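Members' Bulletin
2022-07-04

LATE PAYMENT: WHAT THE SPRING SURVEY SAYS

Quick one from the desk before everybody clears off for the holiday. The spring survey of small firms is in, 239 replies, best response we've had. Thank you to all who filled it in, especially the ones who did it twice (we took the second one out).

Headline first. Sales are fine. Getting paid for them is not. 33 percent of you said at least one customer was more than a month past terms at the end of May. Last spring it was a good bit lower, although we asked the question differently then so don't lean on the comparison too hard.

Who's slow? Mostly the larger buyers, same as ever. Small firms pay other small firms pretty promptly, going by the comments. It's the accounts departments with a portal and a purchase order number that has to be re-issued every time someone changes desks. Krum Radonjić, who runs the packaging side at Skumari, wrote in to say he had one invoice bounced 7 times for formatting. Same invoice, same amount. Paid in the end, no interest.

Hiring next. Mixed. Retail and food people still short of staff on early shifts, trades less so than in the winter. Wages up nearly everywhere. Few of you have passed on the whole increase to customers and several said they are nervous of trying it before fall. Freight got the most complaints of any single cost, then energy, then card fees – we didn't have a box for card fees, you wrote it in the margin, it will have a box next time.

Borrowing: quiet. Most who wanted a line of credit already have one and those who don't aren't asking. Despina Đorđević at Nikolaidis made the point that the form for a small loan is the same length as the form for a big one, and she gave up on page five. If anyone has had a better time of it with a local lender please write in, we would like to run something on that.

Confidence for the next six months comes out a touch down on last spring. Firms with under ten people were gloomier than the rest. Firms that export were the cheeriest, which suprised a few of us here given the freight answers. Full tables go up on the members page as soon as Mirjana Đorđević has finished checking them.

What we're doing about it. Nilton Ayala is putting together a one-page template for payment terms, plain wording, with a late fee clause you can strike out if it frightens people. Draft went to 5 firms for comment, including Ilta and Zinbridge, and the replies were mostly about the late fee clause. Should be ready for the next bulletin. It's a template and not legal advice, get your own lawyer to look at it if the sums are large.

Also the evening session on chasing invoices. Wendell Schumacher has agreed to do it again. Last time ran over because of questions so we are starting half an hour earlier and he'll take the questions as he goes. Bring a real overdue invoice with the customer's name blacked out. No charge for members, guests pay at the door, cash or card.

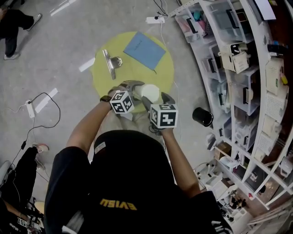
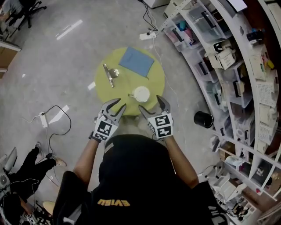 Black top with yellow lettering, one gripper in use in the first photo and two in the second.

Couple of housekeeping things. Renewals – if your card on file has expired you'll have had an email, please don't ignore it. Directory entries close at the end of the month, send changes in the body of the email and not as a scan. And the next survey goes out in the fall, shorter, we promise. If there is a question you want put in, or one you hated, tell us now while we still have time to change teh form.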